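Wood & Worktops > Tables
Does putting a plate under bottles really save a wooden table, or is it an old wives' tale?

3,479 views. 3 answers. Asked Saturday, October 3, 2020

We bought a light wooden dining table in June from the Bozsik showroom in Tusodstead. The chap who sold it to us said never to stand a bottle straight on the top, "always a plate or a coaster", and then tried to sell me a tin of Fosix table oil and a pack of his own coasters for 27 pounds. So you can see why I'm not sure I believe him.

My other half has taken it as gospel. Every bottle of squash, juice or ketchup now goes on a side plate, and I'm the one washing up side plates. The kids have small bottles of orange at tea, with screw caps, and they're shut most of the time. What exactly is supposed to leak out of a closed bottle?

I grew up with a pine table that had everything dumped on it for years and I don't remember any rings. Then again it was mostly under an oilcloth.

So: does the plate do anything? And if it does, doesn't the bottom of the plate just scratch the table instead? I did ask the showroom what finish is on it and was told "a natural one", which could mean anything.

Answer 1
by tableleg_terry

Waste of time. We have a Nurkadwood table, had it 8 years, never used a coaster on it once. If a table can't take a bottle it isn't much of a table. They tell you this so that when it does mark they can say it was your fault. Give it a wipe after tea and stop worrying.

Wouldn't bother with the oil either.

Comment on this answer: Is yours lacquered, though? The Nurkadwood one my sister has is practically wearing a raincoat. You could stand a bucket on it.

Reply: No idea what it is. It's shiny.

Comment: Shiny probably means lacquer, so it doesn't tell the person asking very much.

Answer 2
by Moorend

I don't agree with the first answer, but I don't think the salesman has it quite right either.

You're correct that nothing comes out of a closed bottle. What marks wood is water on the outside of it. Take a cold bottle out of the fridge, put it in a warm kitchen, and it sweats. The drips run down and sit in a circle under the base, where they can't dry. On an oiled or waxed table, half an hour of that can be enough to leave a pale ring. On a good lacquer you can usually wipe it off and see nothing.

The second thing is sugar. A child opens the bottle, drinks, puts it down, and there's a dribble down the side. Sticky orange on bare wood is worse than water, and on light wood you're more likely to see it.

Test the finish before you decide anything. Go to a spot nobody looks at (underneath the top, near a leg, though check it's been finished the same there, as some makers don't bother). Put on one drop of water and leave it ten minutes. If it sits up as a bead and wipes away clean, you have some sort of sealed finish and you can relax a fair bit. If the wood has gone darker, the water is getting in, and I'd carry on using plates.

On coasters: cheap cork ones soak up the wet and then hold it against the table, so I don't rate them. A plate with a rim is better than most coasters I've been sold. I wouldn't pay 27 pounds for anything in this line.

On oil, I can't comment on Fosix, never used it. But don't put any oil on until you know what's on there already. Oil over lacquer doesn't soak in, it just lies about being greasy.

Comment from the person who asked: Did the drop. It went dark. Annoyed to say it, but thank you. It dried out again by evening and I can't find the place now. Still don't see that it needs a side plate EACH.

Comment: It doesn't. One bigger plate, everything on it.

Answer 3

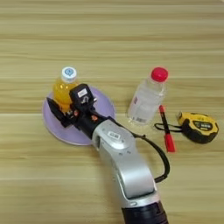
Posted by Laurier Girard | Member | Edited once

One round plate with the bottle standing towards the back of it, and there's room left over for a second bottle or a cup. Go by the rim. Even a slightly raised one will stop a dribble running off on to the wood, and a dead flat board or slate won't. Lavender isn't to everybody's taste but any colour does the job.

I'd been in the "load of fuss" camp myself until I had to sand a ring out of a table top, which took me most of a weekend and never quite matched afterwards. That was under a vase, mind, not a bottle, so I'm not claiming it proves the salesman right. A bottle gets picked up and moved. A vase stays put for days, and so does a fruit bowl, and people forget both.

You asked about scratching and neither of the others got to it. Turn the plate over and run a finger round the foot. Pottery often has a rough unglazed ring there, and it will scratch if it's dragged -- more so with a bit of grit under it. Smooth plastic is kinder. If you want to use a pottery one, stick 3 felt dots on the foot, and take them off before it goes in the sink or they turn to mush. Lift the plate when you move it. Children won't, so give them the smooth one.

One thing I'd question in answer 2 is the ten minutes. Mine passed a ten minute drop and then marked when something wet was left on it overnight. Passing only tells you about ten minutes.

Also, wipe the underside of the plate when you clear up. I've seen people do everything right and then leave the plate sitting in its own puddle till morning, and at that point you may as well have left the bottle on the wood.

The oil I'd leave in the shop until somebody at Bozsik can say what "natural" means. Ask them in writing.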